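Print this release | E-mail this release
12 shares | 2 comments

FOR IMMEDIATE RELEASE

Why Your Niece Won't Pick Up and Your Uncle Leaves Voicemails: Prondell Puts Out Its Guide to Phone Manners by Age

UVBRIDGE, May 14, 2018 — I've been writing for Prondell long enough to know that a press release is supposed to sound like it came out of a filing cabinet. My editors have let me do this one my own way, so hello! I'm the person who put together Carrier, our new guide to how people of different ages call, text and leave messages for each other, and it comes out in June.

The idea started with a period. One little dot at the end of a text. I sent "Fine." to a younger coworker and spent the rest of the day wondering why she was being so careful around me (she thought I was furious, and I thought I was using punctuation). When I told that story at lunch, everybody at the table had one like it, and most of theirs were worse than mine.

So we asked our readers. Over two years we collected roughly 3000 notes, mailed in or typed into the form on our site, about the phone habits that drive people up the wall at home and at work. I read them all. Some were very funny and a few made me want to call my mother, so I did, and she let it go to the machine.
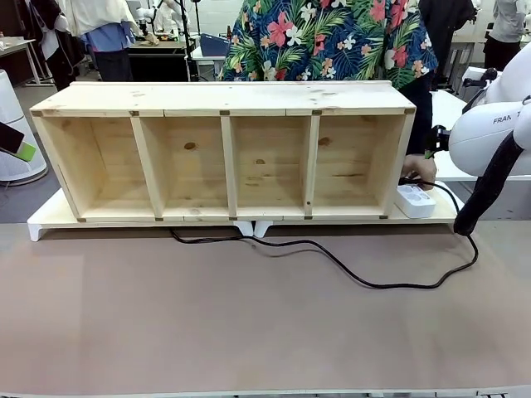 What I noticed pretty early on is that the complaints go both ways. Older readers told us that a phone call is the polite thing, because you're giving someone your full attention. Younger readers told us that a call out of the blue is rude, because you're asking for theirs. Both sides are trying to be nice! They just learned nice at different times, on different phones, and I don't think either bunch is going to talk the other out of it.

Carrier sorts all this into four sections: calling, texting, voicemail and group chats. I fought hard for group chats. There's a long bit in there on when it's okay to leave one, and a shorter bit on thumbs-up, which some people read as "great" and others read as "please stop talking to me." The voicemail section has sample messages you can borrow if you're the type who starts rambling after the beep — I am, and I've used them.

I should say what the guide isn't trying to do. It won't tell you which age group is right, and it won't put birth years in a chart. Plenty of our readers in their sixties send nothing but little yellow faces, and I heard from a college freshman who writes her texts like letters, with a greeting and her name at the bottom. Age gives you a first guess and that's all. Ask people what they like. It takes a minute and it's a lot less awkward than I expected.

Hotano, our printing and distribution partner, is handling the paper edition, and the same text will be up on the Prondell site. We tried out an early draft on families and small offices here in Uvbridge, and I asked everybody to scribble on it.

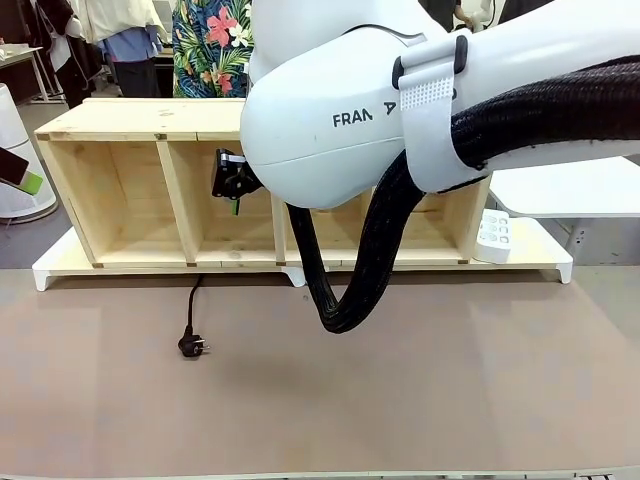
One reader wrote in the margin that she'd been calling her grandson every evening and taking it personally when he didn't answer, and that now she texts first to ask if it's a good time. He usually says yes, she added, and they talk longer than they used to, though she still thinks he ought to set up his voicemail. Her note went into the final version with her permission, at the end of the calling section.

The paper edition of Carrier costs two dollars, and libraries and senior centers can ask for free copies through the Prondell office. If your group wants a talk to go with it, write to us and I'll come if I can. Please don't call unless you've texted first. Okay, you can call.

About Prondell
Prondell publishes plain-language guides to everyday manners and family life from its office in Uvbridge.

Media contact: Prondell press desk, Uvbridge

Print this release | E-mail this release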